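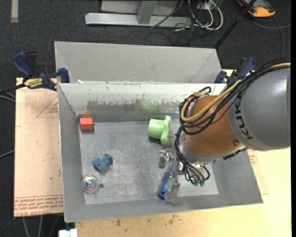 Wivlow Bin Picking Kit

The Wivlow kit is for labs and small shops that want an arm to take mixed items out of an open bin without building a full cell first. It comes as a two-finger gripper, a mounting plate, the cable and hose dress pack, and the Wivlow planning software on a USB drive. You supply the arm, the bins and the table.

We set it up with plain metal bins side by side and a KUKA arm. Clamps on the bins are enough for most benches. If you plan to run it all day, bolt them down.

What it handles

Small plastic parts, blocks and soft-edged toys are the easy end. Shiny metal walls throw reflections of bright items, and the software has a setting for that under Surfaces — leave it on for bare metal and off for painted bins. Clear objects are slower. Expect to re-teach the grasp if an item sits tight against a wall.

What to know before ordering

The gripper needs air and power at the wrist. Route the hose with a wide loop so it doesn't pull when the last joint turns. The finger pads are wear parts, and 2 spare sets are in the box. Setup took Marcelino Barroso in our Undmont shop 6 hours, most of it on calibration.

The software license covers one arm and runs for 17 months. Support is by email, answered by Treasa Mac Giolla or Defne Gökçe.

Part number: 358
Ships from: Undmont
Lead time: ask, as it changes with pad stock

Returns are accepted on unopened kits only. Opened grippers can come back for repair.

17 shares | 2 comments

Related items
Wivlow Finger Pads, spare set
Erdem Wrist Hose Clips
Jundwood Bench Top, drilled
Wivlow Calibration Board

Contact | Copyright Wivlow | Back to top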